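Questions I keep getting about the Skiltden cell, so I've put my answers in one spot. I look after it most mornings (Mulugeta Hadgu has the late shift), and if his answer differs from mine, go with whichever of us is in the room!

## How do I know the wrist camera is sitting right?

Bring up the wrist view and close the fingers on something thin. We use the red cord. You want both fingertips in the lower middle of the picture with the cord in the gap between them, and the row of dark green blocks further up. If the fingers have wandered off to one side, loosen the camera mount, nudge it and look again. It's fiddly, sorry. 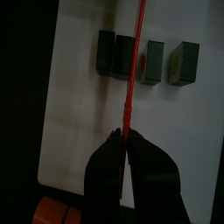
## What goes on the table before a run?

The white board goes down first, in front of the little wooden cabinet with the red drawer. Bowl on the left, then the cabinet, then the pink cup, then the pink plate at the right end. I leave the blue utensil in the cup. The layout sheet is number 347 in the Tarkunari binder, and please put it back when you're finished with it, because I've printed that thing more often than I care to admit.

Check the clamps along the far edge of the table while you're leaning in there.

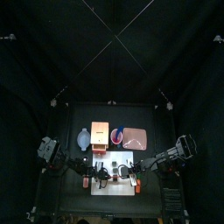 Then have a look at the cables. Both arms need enough slack to reach the board, but a loop that's too generous will drag across it and take the cubes for a ride. I re-tie mine at the forearm, move the arm through its full reach by hand with the power off, and tie again if anything snags. Krajewska sells nicer ties than the ones in our drawer, if anyone's got budget.

## When do the finger pads get changed?

We keep 2 spare sets on the Jeden shelf. Swap them when the cord starts slipping or the surface has gone shiny. Wipe the new ones with a dry cloth first. Do both pads on a gripper together, even if one still looks fine to you.

## The cord keeps popping out. Is it the gripper?

Might be, but try the grip position first. Pinch it right up at the tips, square to the fingers, and keep it fairly straight above the gripper. If it still lets go, check the notches at the tips for fluff and give them a go with the old toothbrush. 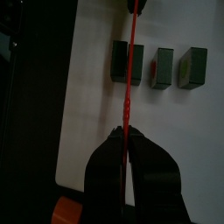
## Can I move the arm bases?

Please don't! If a base has been bumped, leave a note on the door and I'll redo the calibration, which eats up most of a morning.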